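Sotitz Support Forum > Tabletop Arm > Dish Task Pack
Ticket 518: Error 219 on plate pick, rack already part filled
Status: open, waiting on customer
Opened: August 15, 2023

Hi all, I'm on the trial of the Sotitz arm with the Dish Task Pack, and I've got as far as plates into the drying rack before running into trouble. It picks a plate up off the cloth fine, swings over towards the rack, then stops dead and throws error 219 ("place target lost"). Cups are fine, bowls are fine, it's only plates! I've been through the Plates page in the manual twice and I can't see what I've missed.

My setup is a black wire rack with a drip tray, the little wire plate holder standing inside it, and a green checked tablecloth over the table. Wall straight behind.
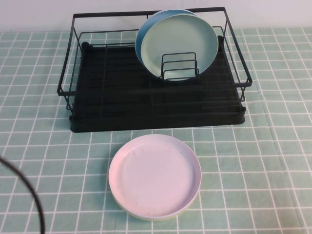
Reading time: 3 minutes

What I've tried so far, in order:

Restarted the arm and the Nindbridge controller box. No change, although the controller did come back up in the demo profile and I had to pick mine again, which was a bit annoying.

Re-ran the table calibration with the cloth on. It passed. Then I took the cloth off and ran it again, and it passed that way too, so I put the cloth back (my table is glossy and the arm hates it).

Ran the plate task with the rack completely empty. Worked! Popped a plate in the holder by hand, ran it again, and straight back to 219. So I'm fairly sure it's to do with what's in the rack already and nothing to do with the pick. I did wonder about the two-tone plates, mine being pastel with a bit of yellow showing at the edge, but the cups that came in the same set give it no bother at all.

Somebody on the old Mestus thread said the creases in a cloth can upset the wrist camera. Mine has been folded in a drawer since February and it does have a fold running down it, so I gave it a going over with the iron.

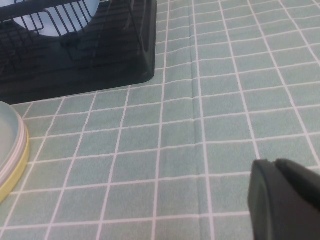

The crease is a lot softer than it used to be but I can't get rid of it altogether, and the error comes up just the same. I've also tried the room light on and off, and the blind up and down. I'm leaning towards the cloth being a red herring.

Next I slowed everything down. There's a speed slider under Task > Motion and I dropped it to the lowest setting. The arm still stops in the same part of the move, just takes longer getting there. I had it on single step for a while too, pressing Continue each time, and the grip on the plate seemed solid, no slipping that I could feel when I gave it a gentle tug. 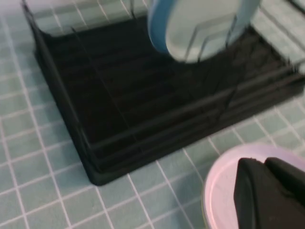 Gripper on the pink plate, blue one already in the rack.

Update, same evening. Support replied (thank you, that was quick) and asked three things, so I'll answer them here in case it helps anyone else.

Which fingers am I using? The standard black ones that came on it. I do have the Halvorsen wide set in a box but haven't fitted them, as the leaflet says they're for trays.

Is the plate holder registered as its own object? No! I didn't know it had to be. I'd registered the rack and assumed the holder was part of it. I've now added it under Objects > Fixed, and drawn the outline as well as I could, though drawing round thin wire with a touchpad is a proper faff. Could this be done with a template, please?

Does the cable have slack? I'd say so. It hangs in a big loop when the arm is over on the left, and it droops down over the cloth on its way out.

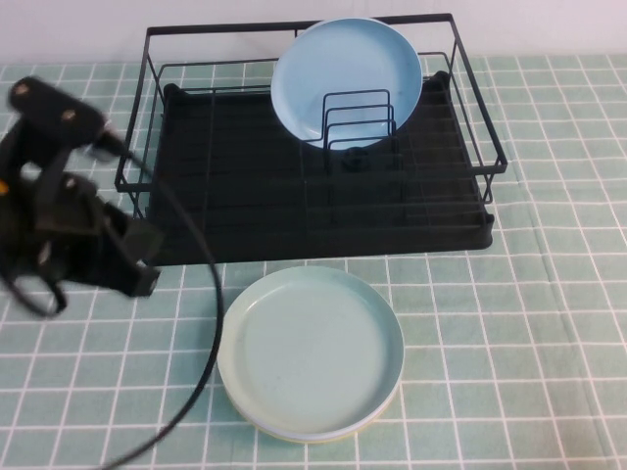 I've since clipped it back at the table edge so it can't drag, and I'm keeping an eye on it when the arm reaches across to the far side of the rack. If there's a recommended clip position I'd love to know, the quick start guide only shows the arm with nothing on the table.

With the holder registered I've had a couple of plates go in properly next to the blue one, and then a 219 again on the one after. So it's better, but I wouldn't call it fixed. My outline is probably a bit wonky at the back where the loops get taller. I'll redraw it tomorrow with the rack empty and attach the controller log to this ticket.

One more for whoever picks this up - does the Dish Task Pack remember a filled slot if I stop the run and start again? I've been stopping it a lot, and if it forgets each time then I may be causing half of this myself. Please leave the ticket open until I've posted the log.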